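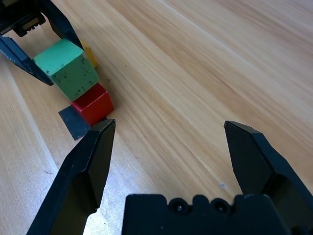
Wrist camera: can I trust it for comparing two finger sets?

Posted by Mỹ Khương, Saturday, August 23, 2025
Filed under: Arms & Grippers > Cameras
2 answers | 754 views

I have two arms facing each other over a wood table, stacking small colored cubes on a dark paper square. I want to compare the stock fingers with a set from Osik. With the fingers wide open, the wrist view gives me both tips and the wood between them. The far part of the table is soft. Do I need an overhead camera too, or is the wrist one enough for scoring placements?

Giang Huỳnh
Add the overhead. The wrist view moves with the arm, so you can't measure offset from the paper square without knowing the pose every time. I ran 20 placements per finger set, then swapped and ran 20 more. Keep speed and closing force the same for both. Check focus at 200 mm before you start, and lock it if your camera allows. The wrist video is still good for seeing which finger touches first.
Helpful (2)

Chiến Hoàng
I had the Dresteo camera and it was blurry too. Switched to another one, no problems.

Share | 2 comments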